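Robot Cells in Light Assembly
Unit 4: Faults and Stops
Notes by Danylo Kravets

Reading before class: the Drallberg fault log, pages 1 to 12.

4.1 What happened

The Drallberg cell fitted memory modules into used desktop computers. During a night run in January it cracked a slot on one board and then went on to the next job. The log showed no error. An operator found the damage at the morning check, after the cell had reported 1,189 good insertions in a row.

4.2 Why there was no error

The program, written by Hladun, called an insertion good when two things were true: the arm had reached its final height, and the push force had stayed under the stop limit of 70 newtons. Both were true on the bad board. The module had gone in tilted. One end entered the slot and the other pressed on the latch until the plastic gave way. Force on a cracking part rises and then drops, and the program only looked for the limit.

4.3 Where the tilt came from

The module had slipped in the fingers. The pads were worn on one side, and the grip was checked only at pickup. Any turn of the module between pickup and the slot went unseen.

The grip point matters in this job. Fingers that hold a module by its top edge have little to resist a turn, and there are cables and drive bays close to the path.

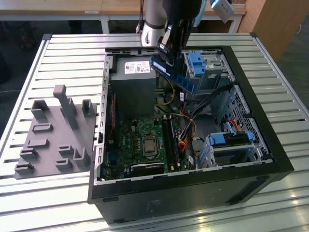 A light touch on a cable is enough to start the slip, and it may be too small to trip the collision stop. The Trerkell report found the same fault in a second cell with new pads, so changing the pads alone does not fix it.

4.4 Changes made

Check the module angle again above the slot, before moving down.
Record force over the whole push and reject any early peak.
Stop the cell after a reject. Do not retry on the same board.
Inspect the pads at each shift change.

4.5 For the lab

Stay outside the marked line while the arm has power. If a module drops into a case, press the stop and call the instructor before reaching in. Bring your Dudine worksheet with the force plot filled in.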